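首页 社团动态 访谈 竞赛 资料下载 联系我们
阅读时间：3分钟

先把一个动作录干净：Custadbridge学生机器人社的收纳课题

Custadbridge学生机器人社本学期的课题代号为Etetti，任务是把盒装物品放入网篮。学生手持夹爪完成示范，录下的数据用于训练放置策略。课题由指导教师Jarmila Bednárik负责，数据整理由三年级学生Hedvika Čierny承担。

Bednárik介绍，选题时比较过叠衣物和装盒两个方向，最后定了后者。“纸盒是刚体，姿态容易标注。网篮麻烦一些，格子会干扰边缘检测，细铁丝在深度图里经常断线。学生需要碰到这种问题。”

截至3月，课题组共录制700段示范，人工复核后保留179段。Čierny说，剔除的片段多数属于同一类：“盒子还没松开，手腕已经往回收了，轨迹末端出现一个小折角。单看一段不明显，放在一起训练，策略就会在篮口上方犹豫。”她为此写了一个检查脚本，读取夹爪开合量和末端速度，两条曲线的先后次序不对就标红，再由人判断去留。

脚本第一版误报很多。Čierny把原因归结为时间戳：“夹爪和相机各用各的时钟，差几帧，结论就反了。后来每段开头都先做一次快速开合，用来对齐。”这一步现已写进社内的操作规程。

谈到双手分工，Bednárik的要求比较具体：一只手执行放置时，另一只手的夹爪也要持续记录，不得中途关闭。“模型要学的包括等待。等待的那只手位置乱飘，数据就不能用。”

夹爪指垫的磨损也列入记录。Čierny说，指垫状态影响摩擦，换垫前后的数据分开存放，文件名里加一位编号。她认为换垫标准目前仍靠目测，下一步打算用拉力计量化。

课题组下一项安排是Murakami杯校际赛，报名编号83，比赛在Prernine举行。规则允许每队提交2个策略版本。Bednárik倾向于两个版本使用同一套网络，只改动训练数据的筛选阈值。“这样结果出来，至少知道差别从哪里来。”Čierny则希望其中一个版本加入篮子位置的随机扰动，双方还在讨论。
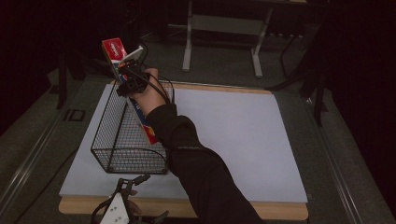
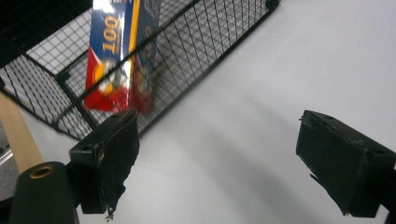

盒装物品与黑色网篮，手持夹爪示范。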